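How to bring a two-armed robot into a small workroom without losing your crew

I run the returns and refurb room at a mid-sized homewares outfit, and for the past while we've been getting ready to share our sorting bench with a two-armed robot. We call it Pillo, which is the name that came on the paperwork, and it stuck. People from other shops keep asking me how we went about it, so I'm writing the whole thing down in one place. It's long! Grab a coffee.

This is mostly for whoever has been handed the job of making automation happen in a small workplace and who also has to eat lunch with the people it affects. If you're an engineer you'll find it thin on the technical side, sorry. There are good manuals for that and I'm not going to do a better job than they do.

Before you start

You'll want a written list of every task done at the bench now, by whom, and how often. You'll want a floor plan, even a pencil one. You'll want someone from the bench crew paid to be on the project (paid, on the clock, not squeezed in at the end of a shift). And you'll want an answer to the question you're going to get in the first five minutes, which is "am I losing my job?"

Get that answer from whoever signs the cheques before you say a word to the crew. I didn't. I stood up on a Thursday morning, told everybody a robot was coming, and then had to say I'd get back to them on the rest. It took ages to win back the ground I lost in that one meeting. Ours turned out fine, with nobody's hours cut and two positions moved over to repair work, but I couldn't say so at the time and people went home worried.

Step 1: Write down the job as it's really done

Our procedure sheet said returns come in, get sorted, get shelved. Ha. What happens is that somebody picks up a bowl, turns it over, runs a thumb along the rim, puts it down, picks up the thing beside it, decides that thing belongs with another thing that came in yesterday, and shouts across the room about it. None of that is on a sheet anywhere.

So sit at the bench for a few shifts and write what you see. Don't tidy it. I filled a notebook and then went through it with the crew, and they laughed at about half of it and corrected the rest. By the end we had the work in three piles:

Moving things from one spot to another with no decision in it.
Moving things where you have to look first.
Judging things (is it chipped, is it missing a piece, would you give it to your mum).

The first pile is what you offer the robot. The second is where you'll spend your time and patience. The third stays with people, and you should say so out loud and put it in writing.

Step 2: Try it in simulation first, and let the crew in on it

Our installer, Endmont, works out the arm movements in a computer model of a room before anything gets bolted down. I'd assumed that was their private business. I asked if the bench crew could sit in and they were a bit surprised but said sure, and I'd say it was the best thing we did on the whole project.

The rooms they test in don't look like ours, by the way, and that threw people at first. They're furnished with all sorts: soft things, hard things, little things that roll. Once the crew got over "that's not our bench" they started calling out problems straight away, because they know what it's like to reach across a crowded table. 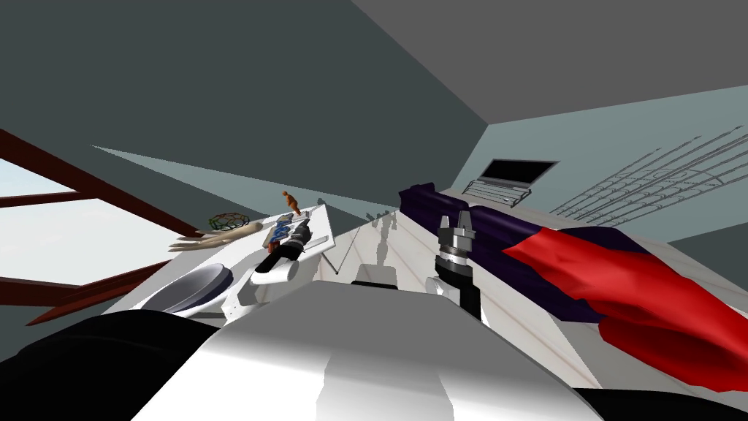

Soft goods were the big one. Anybody who has sorted linens will tell you that fabric never sits the same way twice, and the crew wanted to know how an arm was going to get hold of a heap of cloth without dragging everything beside it onto the floor. Endmont had been concentrating on rigid items. After that session, cloth went on the list as its own category with its own tests, and I doubt I'd have thought of it myself.

Shallow dishes near an edge were another. So were long thin items, your spoons and rods and so on, which people pick up by the middle without thinking and which can swing into the next thing over. Write all of these down as they come up. Don't argue about whether each one is likely. You can sort that out later when everybody's gone home.

If your installer doesn't offer simulation sessions, ask. If they say the crew wouldn't be interested, ask again. Keep the sessions short, though. After 40 minutes of watching a screen my lot were done, and fair enough.

One caution: things go more smoothly on a screen than they do on a bench. Treat a good run in simulation as permission to try it for real and don't promise anybody a date on the strength of it.

Step 3: Decide who stands where

Take your floor plan and draw how far the arms reach. Then draw where people walk now. You'll find they overlap, guaranteed, and usually in the spot where somebody keeps their tea.

We marked the reach on the floor with tape and lived with it for a couple of weeks before delivery, with no robot behind it at all. It felt silly! But we found out that the supply cupboard door opened right into the taped area, and that the short way to the washroom went straight through it. Moving a cupboard is cheap in the planning stage. The new shelving we needed came to $1660, which I'd have had trouble explaining if it had turned up as a surprise afterward.

Your safety assessment is a separate thing and needs a qualified person. Tape on the floor doesn't replace it. Book them early, as ours had a long wait.

Step 4: Settle the stop rules

Anyone in the room can stop the arms, at any time, for any reason, and they don't have to explain it to me. That's our rule and it's posted at eye level. I had one supervisor grumble that people would be stopping it every five minutes. I told him that if they did, we'd learn something.

Practise it. Get every person to press the stop during training, including the ones who say they don't need to. Some folks are quite shy about it the first time, as if they're going to break something expensive. Better they get over that on a quiet afternoon.

Also decide who restarts it. With us it's the person trained as bench lead that shift and only them, after a look over the area.

Step 5: Change the jobs on purpose

This was the part I'd underestimated. When you take the plain carrying out of somebody's day, what's left is harder. It's all looking and deciding, hour after hour, and that's tiring in a different way from tired feet. One of our sorters told me during the planning that she does her best thinking while she's putting things away, and I've never forgotten it. The boring bit was her rest.

So we built in swaps. Nobody is rostered on judging for a full shift. You do a stretch of inspection, then a stretch at the repair table or packing, then back. We also put the wage grade up for inspection, since we were plainly asking for more skill. If your budget case for the robot only works when you don't do that, I'd have another look at the budget case.

Talk about pace, too. The arms will have a speed setting, and somebody in an office is going to want it turned up. Agree ahead of time who gets a say. With us a speed change needs the bench crew's okay, and we trial it for a week before it sticks.

Step 6: Start small and keep a grumble book

Start with one type of item. We picked plain rigid dishes and left it at that, with everything else going by hand the same as ever. The target for the trial is 4000 items before we even discuss adding a second type, and I've been stubborn about that number. A trial that gets stretched in its first good week isn't much of a trial.

Then put a book on the bench. A paper one, with a pen on a string. Anybody can write in it and I read it every afternoon and write back. We started ours during the simulation sessions and it's already got some beauties in it, from "who decided the light should shine in my eyes" to a really thoughtful page on where to put odd-shaped boxes. I moved the light the next morning. Small fixes done fast will buy you more goodwill than any presentation.

Don't use the book to work out who's complaining, and don't let anybody above you do it either.

A few things people ask me

Should we give it a name? Up to you. Ours had one already. I'd steer clear of anything that makes it sound like a co-worker, mind you. A couple of the crew found that pretty irritating and I could see their point.

What about people who don't want to work near it? Give them time, and if they still don't want to, find them something else if you possibly can. We've got one person who's staying on the hand-sort side for good and it's no bother to anyone.

How do we pick an installer? Ask to talk to the floor staff at a place they've set up before, without the manager in the room. The firm that says yes right off is the one I'd call back.

Did it cost more than you thought? The machine didn't. The training hours did. Double whatever you've pencilled in for those, and pay people for the sessions where all they do is watch and ask questions.

I'll put up a second page once the dish trial is finished, with the stop rules sheet and our task list in a form you can print. If you've done something like this in your own shop and went at it a different way, leave a comment, I'd love to hear about it (especially from anyone who's sorted out bedding).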